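Harner hand gripper, second month of use

I bought the Harner kit in May, the manual version with the trigger handle and the recording mount. Assembly took 4 hours, mostly because the finger screws come in two lengths and the sheet from Breltden doesn't say which goes where. Price was 203 with the spare pads.

Rigid parts are easy, so lately I've been on soft ones. Balloons are a fair test of trigger feel - the spring is stiff for the first 6 mm of travel, then goes light.
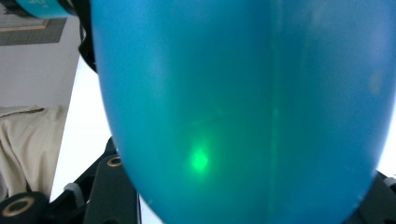
Blue balloon at the fingers, black arms either side.

Romain Perrin runs the same kit with the spring swapped for a softer one and prefers it. I've ordered one. My other complaint is the pads, which pick up dust and need wiping after every 8 recordings. Firmware notes to follow once Breltden answers my email.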